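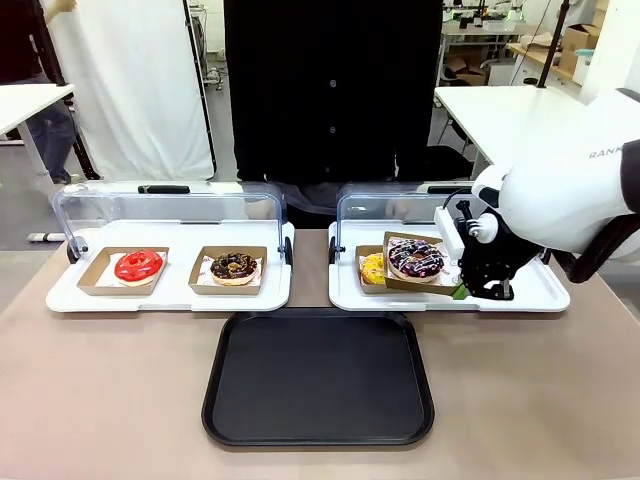

Femi Babalola

Capítulo 7
El calendario, ese rival que nunca se lesiona

Todo aficionado cree saber cómo se organiza una liga. Se juntan los equipos, se juega en casa de uno y luego en casa del otro, y al final levanta la copa el que más puntos tiene. Quien haya intentado cuadrar una competición de balonmano juvenil con un solo pabellón cubierto y dos párrocos que reclaman el domingo por la mañana sabe que el asunto es bastante menos noble. En este capítulo nos ocuparemos del calendario: cómo se construye, qué se le puede pedir y en qué momento conviene dejar de pedirle cosas.

El estudiante que viene del capítulo anterior, dedicado a los reglamentos disciplinarios, notará un cambio de tono. Allí discutíamos sobre principios. Aquí discutiremos sobre quién juega el viernes a las nueve y media de la noche, una cuestión que ha roto más amistades entre directivos que cualquier expulsión.

7.1. El problema en su forma inocente

Empecemos con cuatro equipos. Los llamaremos Zurex, Clivex, Chidiac y Winell, que son los que compartieron grupo en la liga comarcal que usaremos como caso a lo largo del capítulo. Cada uno debe enfrentarse una vez a los demás. En cada jornada se disputan dos partidos, de modo que bastan tres jornadas para completar la vuelta. El procedimiento clásico consiste en fijar un equipo y hacer girar a los restantes:

Jornada 1: Zurex - Winell; Clivex - Chidiac
Jornada 2: Zurex - Chidiac; Winell - Clivex
Jornada 3: Zurex - Clivex; Chidiac - Winell

El lector puede comprobar que no se repite ningún emparejamiento. También puede comprobar, si simpatiza con alguno de los otros tres, que Zurex figura siempre en primer lugar, y si el primer lugar significa jugar en casa, Zurex no sale de su pueblo en toda la vuelta. El delegado de Zurex encontró el sistema elegante. Los demás delegados pidieron la palabra.

El método del giro, en efecto, decide quién juega contra quién y cuándo. No decide dónde. Son dos problemas distintos y hay que resolverlos por separado, aunque en la práctica lleguen a la mesa en el mismo correo electrónico y con el mismo signo de exclamación.

7.2. Casa y fuera

Llamaremos secuencia de localía a la sucesión de partidos en casa (C) y fuera (F) de un equipo. La secuencia ideal alterna: C, F, C, F. Cuando aparecen dos letras iguales seguidas hablamos de una ruptura. Una ruptura aislada no hace daño a nadie. Varias juntas producen un equipo que pasa un mes entero en el autobús y un entrenador que lo menciona en todas las ruedas de prensa, gane o pierda.

Sería estupendo que todos los equipos alternaran sin rupturas. Lamentablemente, no puede ser en cuanto hay más de dos. El argumento es breve y merece la pena seguirlo. Un equipo sin rupturas solo admite dos secuencias posibles: la que empieza en casa y la que empieza fuera. Si dos equipos comparten la misma secuencia, estarán siempre en casa a la vez o fuera a la vez, y por tanto no podrán enfrentarse nunca. Como todos deben enfrentarse con todos, a lo sumo dos equipos pueden librarse de las rupturas. Los demás tendrán que cargar al menos con una.

En nuestra liga de cuatro, pues, alguien saldrá perjudicado. Conviene explicarlo en la asamblea antes de enseñar el calendario. Hacerlo después se parece mucho a una excusa, y los delegados tienen para eso un oído finísimo.

7.3. Restricciones duras, blandas y sentimentales

Los manuales distinguen entre restricciones duras, que no pueden incumplirse, y blandas, que se procura respetar. Dos equipos no pueden usar la misma pista a la misma hora: eso es una restricción dura. Que los desplazamientos largos no caigan entre semana es una restricción blanda. Hasta aquí la doctrina.

La experiencia aconseja añadir una tercera clase, las restricciones sentimentales. Son las que nadie ha escrito en el reglamento y todos dan por firmadas ante notario. El derbi entre Chidiac y Winell se juega en fiestas. Clivex inaugura la temporada en casa porque lo ha hecho desde que había porterías de madera. El colegiado que es cuñado de un portero prefiere no pitarle, y el portero lo prefiere todavía más.

Un buen organizador las anota igual que las otras, les asigna un peso y no confiesa jamás cuál. Un organizador principiante las desprecia y recibe, a lo largo de septiembre, unas siete llamadas a la hora de la cena.

7.4. El tamaño del problema

El lector con inclinaciones informáticas estará pensando que basta con generar todos los calendarios posibles y quedarse con el mejor. Con cuatro equipos la idea es perfectamente razonable. Existen tres formas de repartirlos en dos partidos, y esas tres jornadas pueden ordenarse de seis maneras. Se hace a mano, con un café.

El entusiasmo dura poco. Al añadir equipos, el número de posibilidades crece a una velocidad que deja atrás primero al café y después al ordenador del club. Por eso en la práctica se parte de un calendario correcto y se va mejorando con pequeños intercambios: se permutan dos jornadas, se invierte la localía de un partido, se vuelve a contar. La última versión de nuestra liga salió de un archivo que llevaba por nombre «definitivo_2184», lo que da una idea de la confianza que merecían los definitivos anteriores.

Estos intercambios no garantizan el mejor calendario. Garantizan uno del que se quejan todos en parecida medida - y en la gestión deportiva eso se considera un resultado excelente.

7.5. Antes de seguir

En la sección siguiente formalizaremos el método del giro para un número cualquiera de equipos, incluido el caso impar, en el que cada jornada descansa uno. El equipo que descansa suele protestar por perder el ritmo. El que no descansa protesta por el cansancio. Para seguir la exposición hará falta lápiz, una hoja cuadriculada y haber leído el apartado 7.2 sin saltarse el argumento de las dos secuencias, que volverá a aparecer en los ejercicios.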